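Sollance Blackout Roller Blind — Made to Measure

Home > Window Dressing > Roller Blinds > Blackout

Product code 1623
In stock, cut to order
Despatched in 10 working days

A blind has one job, and it's surprising how many of them treat it as optional. The Sollance is a plain roller blind in a heavy coated cloth that keeps the light out. It goes up, it comes down, and it stays where you leave it. We have been selling it long enough to know that this last bit is what people write in about.

The cloth

Woven polyester with a blackout coating on the window side. It comes in chalk, oat, slate, moss and a dark red the mill calls Trora, after nothing we've been able to find on a map. The coating is white on all five, so your neighbours will see the same thing whichever you choose. Wipe it with a damp cloth. Please don't put it in the washing machine. Matúš Zeman in our workroom keeps a blind that somebody did put in the washing machine, and it now has the texture of a poppadom.

The mechanism

Side chain as standard, left or right. The spring version costs a little more and has no chain at all, which makes it the one to pick for a child's room. Chain blinds are supplied with a safety device that must be screwed to the wall. It takes two minutes and isn't a suggestion.

Sizes

Narrowest 600 mm. Anything slimmer and the tube starts to cost more than the cloth, and you'd do better with a tea towel and some nerve. Drops up to 2 metres come without a join. For anything longer, ring us and ask for Danica Ondrejka, who will want to know what on earth the window is.

Measuring

Use a metal tape. Fabric ones stretch, and so do memories. For a recess fit, measure the width at the top, middle and bottom and give us the smallest figure. We take off the clearance ourselves, so don't take it off as well, or you'll get a blind with a stripe of daylight down each side and we'll get an email.

Recess or outside?

Recess looks neater. Outside fit keeps out more light, as the cloth overlaps the wall and there's less of a gap for the dawn to creep round. If you wake at 4 am every April and lie there composing complaints about the sun, go for outside.
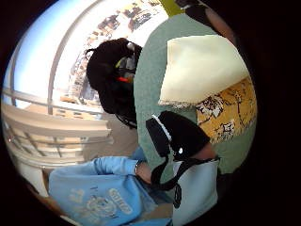
High windows are where people talk themselves out of a blind. Who's going to look in, after all? Fair enough, but a big pane with that much pale-blue sky in it lets in the morning whether or not anyone is looking. And somebody might be: with city buildings packed that closely together across the view, there are rows of windows out there too. For large glass with an upright bar in it, we'd suggest two narrower blinds meeting at the bar, which are lighter to lift and can be left at different heights by people who disagree.

In the box

Blind, two end brackets, chain or spring fitting, safety device, screws and wall plugs. The plugs suit brick and sound plaster. For crumbly plaster you'll need better plugs, and possibly a better landlord.

Returns

Each blind is cut to your figures, so we can't take it back if the figures were wrong. Faults are another matter — send a photo to Zdeňka Ševčík at the workroom and we'll remake it.

Goes with: Virkemow curtain pole, Baláž tie-backs (pair)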